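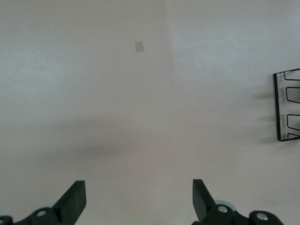 Reading time: 1 minute

Sorting Food Waste in the Student Residences at Tromcombe
Term project report, Environmental Studies
Submitted by Sreekumar Raju

1. Background

The residences at Tromcombe introduced separate bins for food waste in September. Residents were given printed instructions and a small caddy for each shared kitchen. The present report examines how well the instructions were understood and where sorting errors were most frequent.

2. Method

A questionnaire was delivered to 200 residents in two buildings, Dostenow Hall and Mernar Hall. Completed forms were returned by 107 residents. In addition, the contents of the caddies were checked over a period of 12 weeks, and each item placed in the wrong bin was recorded by type.

3. Findings

A total of 556 misplaced items were recorded. Tea bags, paper towels and coated cardboard cups made up the largest groups. Residents of Mernar Hall reported that the instructions were posted too far from the bins. In Dostenow Hall, the most common complaint concerned odor, and several kitchens had stopped using the caddy by the end of the term.

4. Recommendations

Instructions should be placed on the lid of each caddy and should name the items most often misplaced. Collection should take place twice a week during warm months. The questionnaire should be repeated next year with the same wording, so that the two sets of answers can be compared.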